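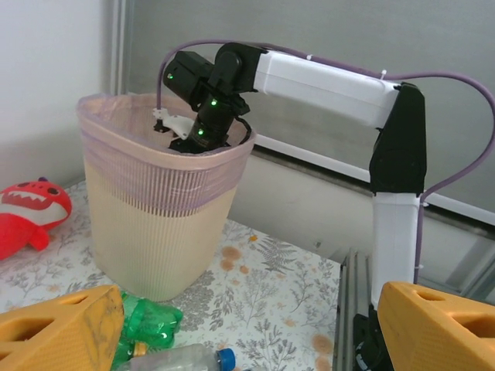
Waste basket with liner bag, on the table.

Bottle Sorting Table and Waste Basket: Inspection Checklist with Comments
Drulinport site, small enclosure. To be filled in at each March inspection and after any change of the table.

Marks: OK / Fix / Ask

1. BASKET

1.1 Basket stands flat on its base. OK
1.2 Ribs and rim without cracks. OK
Comment: Please feel the rim with the hand under the bag also. Last year we had in Plinville a basket which was cracked only below the fold, and the inspection did not find it.
1.3 Liner bag is folded over the rim on all sides. OK
Comment: The fold has creases. Creases are allowed. Holes are not allowed.
1.4 Spare bags are kept in the cupboard. Fix
Comment: One roll was open and lying on the floor. We order the Vieira rolls, 200 bags in one box. Two boxes must be in stock.
1.5 Basket is emptied before it is full to the rim. Ask
Comment: The log says 7:30 and 15:00, but the second time is not signed on every page. Who is signing in the afternoon?

2. TABLE AND CLOTH

2.1 Cloth lies without big folds where a bottle can get stuck. OK
2.2 Cloth has no sticky places. Fix
Comment: One sticky place near the front, size of a coin. Wipe with warm water, no spray. The leaf pattern makes it difficult to see small stains, so please look from the side, against the light.
2.3 Rail screws are tight. OK

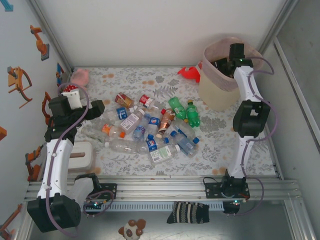 2.4 Bottles are in the middle of the table and do not roll to the rail. OK
Comment: A loose pile is accepted. If one bottle falls down, pick it up at once, also when it is a small one.
2.5 Only plastic bottles, no glass. OK
2.6 Bottles are empty and closed with cap, if there is a cap. Fix
Comment: Two bottles had a little liquid inside when I lifted them. This is how the sticky place comes. Loose caps go in the basket too.
2.7 Toys and the tissue box are kept away from the bottles, near the walls. Ask
Comment: The rule of Drostska says 500 mm free space around the pile. Our table is too small for this. I ask for a written exception, same as for table 109.

3. WALLS AND LIGHT

3.1 White walls are clean up to the top. OK
3.2 Cables are not lying under the bottles. OK
3.3 Lamp is bright enough to read the bottle labels. OK
Comment: Measured 339 lux at the middle of the cloth.

Open points: 1.4, 1.5, 2.2, 2.6, 2.7. Send the answers together with the next form.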